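Reusable Cups in the Student Canteen: Report of a One-Term Study
Department of Environmental Management, Zadthorpe College
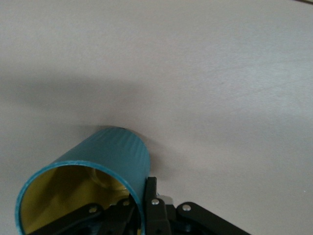 1. Introduction

The main canteen at Zadthorpe College serves hot and cold drinks from early morning until 4 pm. Until last year nearly all of these were sold in single-use cups. The college then began a deposit scheme in which students may borrow a reusable cup at the till and return it at any of three collection points. This report looks at how far students have taken up the scheme and what prevents others from doing so.

The work was carried out as part of the second-year module in Waste and Resources. It builds on an earlier project at the Rastby campus, which dealt only with food waste.

2. Method

A short paper questionnaire was handed out in the canteen and in the library foyer during February. It asked how often the respondent bought a drink on campus, whether he or she had used the deposit scheme, and what would make its use more likely. In total, 161 questionnaires were given out and 127 were returned complete. Incomplete forms were left out of the results.

Canteen staff were also asked for their views on washing, storage and the handling of deposits. These conversations were informal and no recordings were made.

3. Results

Roughly 60 per cent of respondents had borrowed a cup at least once. Regular use was much lower. Many students stated that they had tried the scheme in their first weeks and had then gone back to single-use cups.

The reason given most often was the location of the collection points. Students with classes in the Fagundes Building have none nearby and must walk back to the canteen to recover the deposit. Others did not know that cups could be returned on a later day.

Staff reported few problems with washing. Their main concern was the shortage of clean cups in the late morning, when demand is highest and most of the stock is still out on loan.

4. Discussion

The results suggest that students are willing to use the scheme but find it inconvenient at certain times and places. The level of the deposit was rarely mentioned as an objection. It should be noted that the questionnaire was handed out close to the canteen, so students who seldom go there are likely to be under-represented.

5. Recommendations

A further collection point should be placed at the entrance to the Fagundes Building. The rules on late return should be printed on the notice at each till and repeated on Viris, the student information portal. Collections should be made before the mid-morning break so that cups can be washed in time.

6. Further work

The present study did not measure the amount of waste avoided. A later group may wish to weigh the contents of the canteen bins over a full term and compare the figures with purchasing records. The questionnaire is held in the department office and may be reused.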